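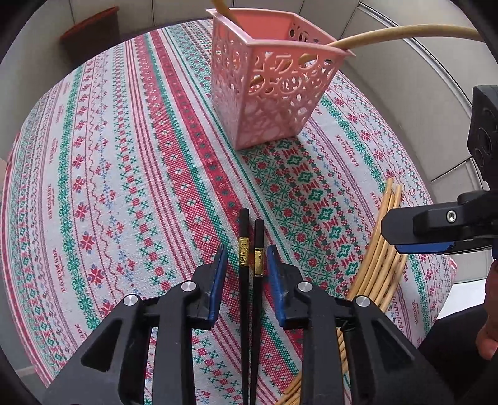
Item 3: black chopsticks with the gold band, on the round table. The pink basket is behind.

Stemcombe Supper Club - Minutes of the August Meeting
Reading time: 5 min
Filed under: Club News, Minutes

The meeting was opened at 6:40 in the evening in the small dining room. The chair apologized for the late start, which came from a mix-up with the key. The secretary took the minutes. Apologies were received from two members who are away.

1. Minutes of the previous meeting

The minutes were read and accepted with one correction. Under "Kitchen", the sentence "the large pot will be thrown away" should say "the large pot will be given away". The member who wishes to have the pot was present and confirmed that she still wants it.

2. Matters arising

The window over the sink was repaired. It now closes, but one must push it at the left side first. The secretary will put a small note next to it.

The shelf in the corridor is still not fixed. The member who offered to do it said that he has the screws but not the right drill. Another member has a drill and will bring it to the next supper.

The question of the smell in the lower cupboard was raised again. It was agreed to take everything out, wash the cupboard with vinegar and leave the doors open overnight. Two members will do this before the next supper.

3. Chopsticks

This item took the most time. At present the club has many wooden chopsticks of different lengths, and several are split at the end. Members complained that it is difficult to find a pair that matches, and one member had a splinter in her lip at the last noodle evening.

The member responsible for tableware presented a proposal to change to black chopsticks with a gold band near the upper end. She had bought some pairs from Tusetti with her own money so that members could try them. They were passed from hand to hand and tried with peanuts and with a piece of boiled carrot.

The following remarks were made:

- The gold band was liked by most members. One member found it too festive for an ordinary evening, but he does not object.
- There are small marks engraved on the gold. It was asked if these will disappear with washing. The tableware member could not answer this. She has washed her own pairs by hand only.
- An older member finds the wooden ones easier to hold and asked that the good ones are kept. This was agreed. They will be sorted and the split ones will go out.
- It was asked if the new chopsticks can go in the dishwasher. Until we know this for sure, they will be washed by hand and dried with a towel, not left standing in water.

A member proposed to order from Naqvi instead, where the chopsticks are sold in boxes of 100 pairs. After some discussion it was felt that 100 pairs is too many for us and we have no place to store them. The price for each pair is lower, but the total is higher than we want to pay now.

Decision: to buy more pairs of the same black chopsticks from Tusetti. The tableware member will place the order and will be paid back for the pairs she already bought. All were in favor except one, who did not vote.

4. Tablecloth for the round table

The cross-stitch pattern cloth with the diagonal red, green and pale blue bands has been on the round table since last winter. Two opinions were given. The first is that the stars look like snowflakes and that it is strange to eat cold noodles on them in August. The second is that the cloth is cheerful, that it hides soy sauce well, and that black chopsticks are easy to see on it.

A plain cloth was proposed. A member has a gray one from Marik at home that she does not use, and she believes it is large enough for the round table, but she must measure it. If it fits, we will change between the two cloths. If it does not fit, the present cloth stays.

It was also requested that whoever sets the table turns the cloth now and then. The same place always gets the stains.

5. Pink basket

The pink plastic basket with the openwork sides has so far had no fixed use. At different suppers it was used for bread, for napkins and once for lost gloves. Because of the openings, crumbs fall out of it onto the cloth - this was mentioned by three members.

The following was agreed:

- The basket will be for napkins only.
- Bread will be served in the deep bowl, with a clean towel under it.
- The basket stays on the round table during supper and goes back on the top of the fridge afterward.

It was suggested to lay the chopsticks in the basket too, but thin ends can go through the holes. The chopsticks will be set at each place instead. A jar for the spare pairs will be looked for.

6. Money

The cash box was counted before the meeting and held 200. From this, the tableware member will be paid back and the new order will be paid. The fee for one supper stays as it is until the end of the year.

A member asked if guests should pay the same as members. It was answered that this is already so, but that guests are often not told. The secretary will write it in the invitation.

7. Next supper

The menu will be cold sesame noodles, cucumber salad and steamed dumplings. There was a request for one dish without sesame. The cook will make part of the noodles with a soy and ginger sauce and keep them in a separate bowl with its own serving spoon.

The table will be set by the two members who wash the cupboard, as they will be in the room already. Around 6 guests are expected in addition to the members. If more come, the folding table from the corridor must be used, and somebody should check its leg beforehand.

8. Any other business

A member has lost a blue apron with a front pocket. Please look at home.

The kettle takes a long time to boil. It was agreed to clean the inside with lemon before we talk about a new one.

The meeting was closed at 8:15. Members who had time stayed to sort the wooden chopsticks.

Minutes taken by the secretary. Corrections can be given to the secretary at the next supper or left in the folder by the door.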